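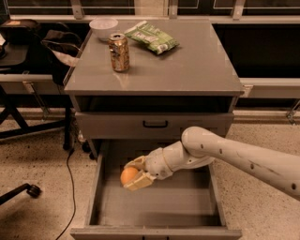 Consuelo Bermúdez: pues yo el cajón de abajo lo tendría lleno, para algo es el más hondo. ¿Qué metes ahí?

Respondo a Consuelo en hilo, porque lo preguntó también más gente en agosto. Cajonera metálica gris, la de siempre, junto a la repisa de la ventana. El cajón de abajo no tiene contenido asignado. Es cajón de paso.

2/ Definición de trabajo. Cajón de paso: recibe lo que está fuera de sitio y no se puede recolocar en menos de un minuto. Se vacía al cerrar el día. Si algo duerme dentro dos noches, o se le da sitio fijo o sale del despacho.

3/ La alternativa es la superficie superior, que es donde acaba todo por defecto. Lata, bol, bolsa de aperitivos. Tres objetos y ya no cabe un portátil abierto. La tapa de una cajonera baja queda a la altura exacta de la mano y por eso se llena antes que cualquier estante.

4/ Dos categorías que no deben mezclarse: residuo y objeto. La lata es residuo en cuanto se termina. El bol es objeto y va a la cocina. La bolsa de aperitivos es residuo si está vacía y objeto si no lo está, y en ese caso lleva pinza o no se queda. Ninguno de los tres entra en un cajón.

5/ Lo que sí pasa por el cajón de abajo: pelotas pequeñas (la naranja es reincidente), cargadores ajenos, cinta métrica, tornillería suelta dentro de su bolsa. Nunca papel. El papel en un cajón de paso se vuelve archivo sin índice.

6/ Sobre las pelotas, que alguien preguntará. Cualquier cosa esférica en una cajonera con ruedas cerca es un problema mecánico. Se va al fondo, cae por detrás de la caja y el cajón deja de cerrar a ras. Mejor dejarla dentro de una caja de tapa baja, o con un tope de fieltro a media profundidad.

7/ Llevé registro una temporada, por curiosidad. 388 objetos pasados por el cajón de abajo, 68 de ellos repetidos. Los repetidos son los que importan: un objeto que vuelve tantas veces no tiene sitio, tiene costumbre. De esos, 17 acabaron con ubicación propia y etiqueta. El resto sigue circulando.

8/ Me escribe Augustina Dankwa que ella usa el de arriba para esto porque no hay que agacharse. Lo probé. El de arriba se abre tanto que uno deja de verlo, y además lo necesito para lo diario. Agacharse es un coste pequeño y hace que metas menos cosas. Admito que con la espalda mal la cuenta sale distinta.

9/ Mantenimiento. Guías: aspirar, paño seco, lubricante seco en poca cantidad. El aceite común atrapa pelusa y en unos meses va peor que antes. Suelo del cajón: paño apenas húmedo y secar. Nada de papel adhesivo decorativo, se levanta por las esquinas y se engancha con todo.

10/ La tapa de arriba, si tiene algo de brillo, delata cada cerco de lata. Microfibra y jabón neutro muy diluido. Los productos tipo Prelero dejan película — lo comprobé en una esquina y me costó dos pasadas con agua quitarla.

11/ Sillas. Si el respaldo hace de perchero (chaqueta negra, bolsa encima), la silla deja de rodar bien hacia donde uno quiere y termina tapando el acceso a los cajones. Tengo pendiente un gancho de pared de Broltmont. Falta taladro, falta permiso para taladrar.

12/ Separadores: probé los de Justora, de plástico. Correctos para el cajón del medio. En el de abajo los quité el segundo día, porque un cajón de paso con compartimentos invita a quedarse.

13/ Pendiente para otro hilo: la repisa larga de detrás, que acumula polvo en los soportes de la ventana y no hay plumero que entre bien. Si alguien tiene un cepillo estrecho que funcione, que deje la referencia en respuestas.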